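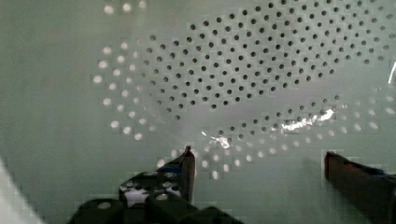 Perforated panel, dark holes and a band of white dots

March 30, 2021

Hello everybody,

Thank you, Ildikó, for getting the ball rolling. I've been smiling since I read your note — it's been far too long since we laughed in a room together!

Ildikó Rácz wrote:
> The Nokbridge has offered us two nights
> for the stand-up showcase. It seats 300.
> Do we want both, or is one plenty?

I'd say take both. We had 13 acts sign up back in January, and squeezing them all into one evening would leave everyone with hardly time to say hello (you know how I ramble once I get a microphone). Erdős can host the first night if he's willing, and I'd gladly do the second. Could tickets stay the same price as at the Cirport show? I still have 29 of the old posters too, if anyone wants one.

Love to all,
Enikő Antal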